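Lonisside spray mop, longer-term review

Quick one because I've got people coming at four and the floor is, of course, not done. I said in the spring I'd come back to the Lonisside after I'd used it on something bigger than my bathroom. I have now. Kitchen, hallway, laundry room, plus the big tiled workroom at my job, where I do the floor on weekends for a bit extra.

Short version: good mop. Annoying bottle. Pads cost too much.

What you get in the box. Pole in three sections, flat head, one pad, bottle, a tiny folded sheet of instructions in print I can't read without my glasses. Pole clicks together and stays clicked, which I can't say for my old Petrenko, that one came apart in my hands every time I lifted it over a doorstep. No wobble on the Lonisside. Handle grip is rubbery, a bit short for big hands. The trigger is stiff the first week then it loosens up.

The head swivels all the way flat, so it goes under things. Under the stove front, under the bed, between table legs. My old one stopped at the first chair and I'd end up on my knees with a rag.

Now spray. It puts out a fan, not too wide, lands just ahead of the pad. On tile I do two squeezes, mop that patch, step back, two more. A full bottle does almost 200 square feet if you're careful and a lot less if you're me on a Saturday. So for the workroom I'm refilling. Several times. And the refill is the worst part of the whole thing, the cap is tucked right behind the pole bracket and you can't get it under a faucet. I use a measuring jug. Keep one in the mop closet now.

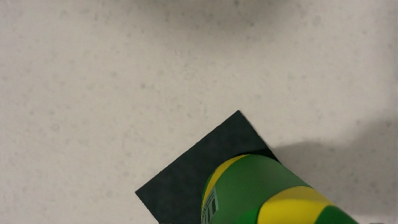 Will it leave streaks on light-colored surfaces? Mostly when the pad is dirty or there's too much cleaner in the bottle, so use half what the label on the cleaner says and swap pads halfway through.

I learned that in my own hallway. White-ish tile, afternoon sun coming in the front door, and every pass of the mop showing like a tire track. Thought it was the mop. Went over it again with plain warm water and a clean pad and it dried fine. Since then it's a capful of Stillport floor soap per bottle and no more. Smells like nothing much, good.

Don't put vinegar in it. The sheet says so, and I did it anyway with the Petrenko a couple years ago and the seal went gummy. Also vinegar on stone is a bad idea in general, and if you don't know what your floor is made of, find out first.

Grout. OK so grout is where flat mops get found out. The pad rides over the top of the lines and the dirty water settles in them. The Lonisside is a little better then most at this becuase the pile is longer, it does reach down some, but if your grout is already dark this won't bring it back. You need a brush for that. Brush, baking soda paste, a podcast. Then the mop will keep it decent.

Pads next. One in the box. ONE. A pack of extras is $27 which is silly for what is basically a towel with loops on it. They claim 200 washes. I'm nowhere near that so can't say, but the first pad has gone flat along the front edge already and I've washed it every week, cold, no softener, hung over the tub. Still picks up. Doesn't grab hair the way it did. 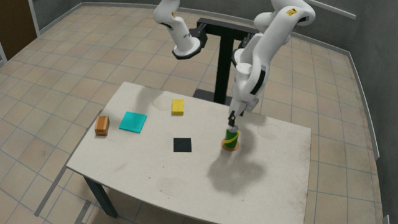
Huệ Phan, commenting on the spring post, says the Flerkivura pads fit the Lonisside head fine if you trim the corners, and that hers have held up better than the originals. She does a tiled basement and a porch with them. Her only gripe was that they drag when they're too wet.

So I bought some. She's right! They fit, more or less. The grip strip doesn't line up all the way to the ends and one corner flaps. I trimmed it with kitchen scissors and it looks terrible and works. The drag is real too. Wring them. On a smooth floor it doesn't matter much, on anything with texture you'll feel it in your shoulder.

Speed, since somebody asked. My kitchen takes five minutes, that's with the chairs already moved. The workroom is most of a podcast episode. Sweeping first is not optional. I tried skipping it, to save time, and ended up pushing a gray sausage of lint along the wall for the length of the room and then picking it up with my fingers. Gross. Sweep or vacuum, then mop.

Start at the far wall and work back to the door. Everyone knows this and I still boxed myself in last week
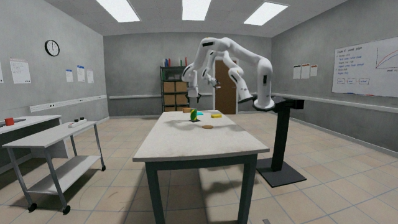

and had to stand there in my socks waiting for it to dry. Took a while. It does leave less water behind than a string mop, so the wait is shorter, but in humid weather it's still a wait. Open a window if you've got one.

Edges and corners. Head is a rectangle so corners are fine, it gets right in. Baseboards it bumps. There's no soft strip on the front and it's left a couple of dark scuffs on my white trim, they came off with an eraser sponge. Around the base of anything round, toilet, floor lamp, you have to come at it from a few sides.

Storage: there's a hanging hole. It's too small for a normal hook. I don't know who tested this. Mine leans in the corner and falls over when the dryer runs.
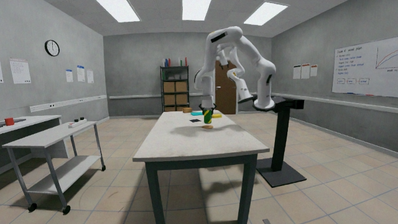 Beige floor tile, gray walls, ceiling lights on.

Noise, none, except a squeak from the trigger. A drop of dish soap on the hinge fixed mine for now.

Customer service, I wrote to them about the bottle cap. Got a reply from a Dwight Penner, polite, said he'd pass it on, offered me a second bottle with the same cap. Took it. Two bottles does help in fairness, fill both before you start.

Would I buy again, yes at the sale price. Full price, hmm. If you've got a small place with hard floors and you hate buckets, get it. If you have a big area to do every week I'd want a bigger bottle, or go back to a bucket and a good wringer and accept the mess. Carpet people, why are you reading this.

Pros: swivel, solid pole, good in corners, dries fairly quick
Cons: refill cap, pad price, hanging hole, scuffs on trim

Will update when the second bottle leaks or doesn't. Going to sweep.

14 comments
Shared 9 times

Related
Stillport floor soap: worth it over dish soap?
Getting gray grout back to something like its color
The Petrenko mop, one year on (I gave up)
Brooms for tile, brooms for wood
Flerkivura pads, washed too hot

We use cookies to remember your settings. By continuing to read you accept this. Manage cookies

Get new reviews by email. Unsubscribe any time.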